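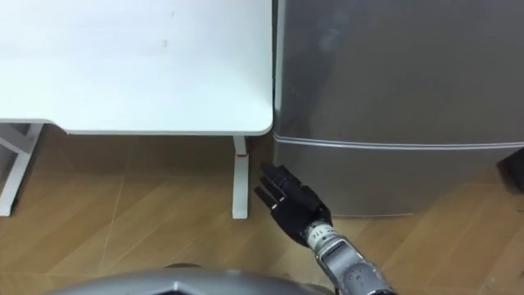
Skellside, September

Renting a Studio Unit at Lunlow: Questions and Answers

What comes with a furnished unit?
A bed, a white table, two chairs, a wardrobe and a mini refrigerator. Bedding, towels and kitchen items are not supplied. Units on the Massawe side also have a bookcase.

How much is the rent?
Furnished units are $600 a month. Water, trash and heat are included. Electricity is billed separately and averages around $45 a month, with higher bills in summer if you run the air conditioner.

How much is the deposit?
$370, due when you sign. We return it within 30 days of move-out, less any unpaid rent or repair charges. If we keep part of it, you will get an itemized list.

Do I have to show proof of income?
Yes. We ask for a gross monthly income of at least $3,000 for two-person leases. Single applicants should call the office – the rule depends on the length of the lease. Students may apply with a co-signer.

Can I bring my own furniture?
You can bring small pieces. If you want something of ours taken out, ask before you move in. We have limited storage and can't always say yes. Please don't leave our furniture in the hallway.

Can I paint or put up shelves?
No painting. Small picture nails are fine. Shelves need written permission from the manager, Kipchumba Mfinanga.

Are pets allowed?
Cats are allowed in the Cisar building only, one per unit. Dogs are not allowed in any building, except service animals.

Where do I park?
Each lease includes one space in the rear lot. Visitors can use the street after 6 p.m.

How do I report a repair?
Use the form in the tenant portal. For a leak, no heat or a lockout, call the office number at any hour. Other requests sent by noon on Friday are usually looked at before the weekend.

Can I end my lease early?
Yes, with 60 days' written notice and a fee equal to one month's rent. The fee is waived if you transfer to another Lunlow unit.

Do you allow sublets?
Summer sublets only. The new tenant has to fill out an application, and your name stays on the lease.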